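Budget for a second robot hand: replace the whole fingers or only the tips?

Asked August 7, 2023 in Equipment and Purchasing
Tags: hands, spare parts, planning, small objects
206 views

I am preparing the equipment request for our small group and I would like advice from people who have already paid for such things. I apologize in advance if some words are not the correct ones, English is my third language.

We have one arm with a multi-finger hand. The work is picking and placing of small household things on a carpeted table: dice, playing cards, spoons, tubs of rubber bands, paper cards. We run it 25 hours per week. The arm itself gives us no trouble and I do not plan to change it. The hand is what I have to decide about, and my manager wants one page with a number at the bottom.
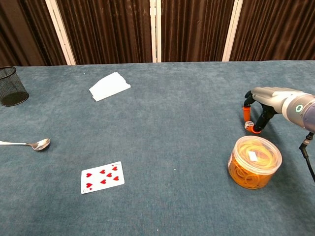 Our hand holding a die. The orange fingertips are the part I ask about.

My situation is the following. The grip surface of the thumb and index finger becomes smooth after some weeks, and then the die turns in the grip or falls. The other fingers look almost new, they do very little in our tasks. The distributor, Kendlow, offers me three things:

1. A full second hand, delivered in 8 weeks.
2. A set of complete fingers, which we must install and calibrate ourselves.
3. Only the tips, sold in bags, and the delivery time is "on request" (I requested, I have no answer yet).

My first idea was to ask for the second hand, because it solves everything in one line of the budget. But it is by far the most expensive line, and I am afraid it will be refused and then I have nothing until next year.

So my questions are:

How many tips do you consume in a year, if your work is similar to mine? Is it wise to keep complete fingers on the shelf, or do they only collect dust? And is there some cost which I forget? I have included shipping and import tax, but I did not include anything for the table or for the objects. Perhaps I should.

I must send the page before the end of August.

Thank you for your patience with the long text.
Ourania Tsoukalas

3 answers

Answer by Leanne Mellor
Marked as helpful by the asker

Ask for tips and one set of fingers this year, and put the second hand on next year's plan as a named item so your manager has seen it once before.

We do tabletop work too, mostly coins, keys and bottle caps. Last year we went through 29 tips on one hand. Nearly all of those were thumb and index, same as you. I change those two as a pair even when only one looks bad, because a fresh thumb against a worn index gives you a lopsided grip and you spend an afternoon wondering why your numbers dropped.

The complete fingers do sit on the shelf. Ours sat there for months and I felt silly about it, and then a cable in the index went on a Thursday and we were running again by Friday lunch. Without the spare we'd have been down for however long the supplier felt like. Get the thumb and the index if they'll split the set. Kendlow told us no the first time we asked about splitting, and yes the second time when we spoke to a different person, so ask twice.

Things missing from your page:

Carpet. A die sits low and the fingers have to reach right down to get under it, so the tips rub on the pile again and again. Carpet wears them faster than a bare board does, in our experience. It also wears out itself and goes bald in the spot where you do most of your picks. Put in enough for one replacement piece.

Calibration time. If you fit fingers yourself, write down two days of somebody's time per change. It was one day for me the third time I did it, but the first time it was closer to three.

Small objects. Buy doubles of everything. Dice vanish. Rubber bands get brittle in the tub and start snapping. Playing cards bend at the corners, and a bent card is a different task from a flat one. It's pocket money next to the rest, but if it isn't on the page you end up paying for it yourself. I did, for a year.

Cables. Any cable that hangs beside the wrist will catch on something eventually. One spare.

Also, get the delivery time for the tips in writing before you send the page. "On request" meant five weeks for us.

Comment by Ourania Tsoukalas
Thank you very much, this is more than I hoped. I did not think about the carpet at all. May I ask, do you clean the tips, and does it make them live longer? We wipe them with a dry cloth only.

Comment by Leanne Mellor
Damp cloth, end of each day, let them dry overnight. I never measured it properly. Carpet fluff on the tip looks a lot like wear, so clean first and then decide whether to throw it out.

Answer by Boglárka Erdős

I agree with most of the above, but I would defend the second hand a little. It depends what one lost week costs to you. In our lab there are four people who wait when the hand does not work, and when I wrote their salaries on the page, the second hand suddenly did not look expensive. If you are alone with the machine, then the tips are enough.

One suggestion for the form of the request. I make always two versions, a minimum and a complete one, on the same page - my director likes to choose, and he very rarely chooses zero. Under the minimum I write what will stop if something breaks, in one sentence, with the number of weeks.

Please check also if the warranty stays valid when you change the fingers yourselves. For ours it did not, and I learned this after.

Answer by Austra Kivi

We use a two-finger gripper from Rollo and it never gave us this problem, pads are cheap and you change them in a minute. Have you considered it? Five fingers is a lot for a die.

Comment by Ourania Tsoukalas
I have considered, thank you. Unfortunately the project is about the hand, so we must keep the hand.

Comment by Beryl Pearce
Does anyone know if the Etico tips fit this one? They look the same to me, but mine are black.

Comment by Leanne Mellor
Not sure, Beryl. Measure the socket before you order, and maybe start a new question for it, more people will see it there.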